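Workshop notebook, August 10, 2022

Side-scroller set, second build week. Writing this down before I forget the order of the things.

The moving part of the scenery (the "temple" wall, seven panels on one steel rail) was hung in the morning. The performer must run in front of it on the treadmill floor, and the wall travels the other way, so on screen it looks like the old games. Panels 1 to 4 run well. Panel 5 touches the floor at the left corner. I planed the bottom edge and it still touches, so the error is in the hanger and I should have looked there first.

Paint: the block pattern is made with squares of 54 mm. On the drawing it was 50, but the stencil sheet from Rovavico came with 54 and we keep it. It gives bigger pixels and the camera likes them more. The dark brown needs two coats. The green for the vines is good with one coat, only do not use the old roller, it leaves hair in the paint.
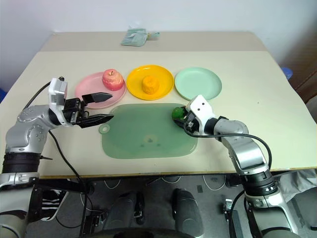
## Jump blocks

The three jump blocks are the part I worry about. The runner lands on them with full weight and goes off again sideways, which pulls the top plate away from the body. In the April version we had screws from the top only, and after one afternoon of rehearsal two of the screws were standing up by a few millimeters. It was a bad surprise for the shoes.

New construction:

- body from 18 mm plywood, with a cross inside
- top plate glued and screwed from below
- rubber on the top, cut a little smaller than the plate so the edge does not lift
- four feet with brake pads, no wheels any more

I loaded block A with sandbags and left it from ten o'clock until after lunch. No sound, no movement. Block B has the same construction but the glue was put on yesterday evening, so I want to give it one more night. Block C is not closed yet.

The "question" block that hangs above is only foam and must stay foam. Somebody will hit it with the head, this is sure. Please do not reinforce it with wood, also not "only in the corners".

## Rail and motor

The motor controller from Painemal has a soft start, but the factory setting is too short. The wall gives a strong shake in the first second and you can see it in all panels. I changed the ramp from 1 second to 3 and the shake is nearly gone. With 4 it is even nicer, but then the performer has to wait before the first jump and the timing with the music is wrong. So it stays on 3.

Emergency stop works from both buttons. The cable of the right one is too short to go around the column, and at the moment it goes over the walkway. This is not acceptable for rehearsal - I will order a longer one tomorrow from Lorkgate together with the brake pads.
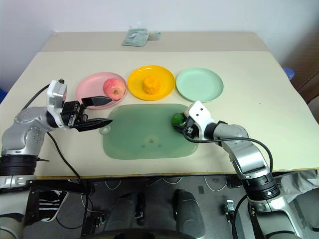

*Tendasness*

Continued after the afternoon test.

Hanger of panel 5: the bolt hole was drilled too low. I made a new hole above it and closed the old one. Now the gap to the floor is the same as on the others. I ran the full wall forward and back without load, then with the vines on. The vines swing when the wall stops and one of them caught on the side mast. Solution for now is a thin fishing line from the end of each vine to the panel. On the monitor it can't be seen.

Light: with the front lamps on, the gloss varnish on the coins makes white spots. We must go to matt. I have one can of it and will try it on the back side of a coin first, because last time the matt varnish made the yellow look like mustard.

Costs up to today: the budget for the scenery is 2,000 and the stencils, rail hangers and paint are already paid from it. Longer cable and pads are not in it yet. The rental of the treadmill floor goes on a different account, please do not mix them again in the sheet.

Open for tomorrow:

- close block C, check the glue on B
- order cable and brake pads
- fishing line on the remaining vines
- matt varnish test
- put tape marks on the floor for the start position, and take away the old blue ones
- oil on the rail, only a little, it drips on the paint

The key for the paint cabinet is in the drawer with the stencil knives.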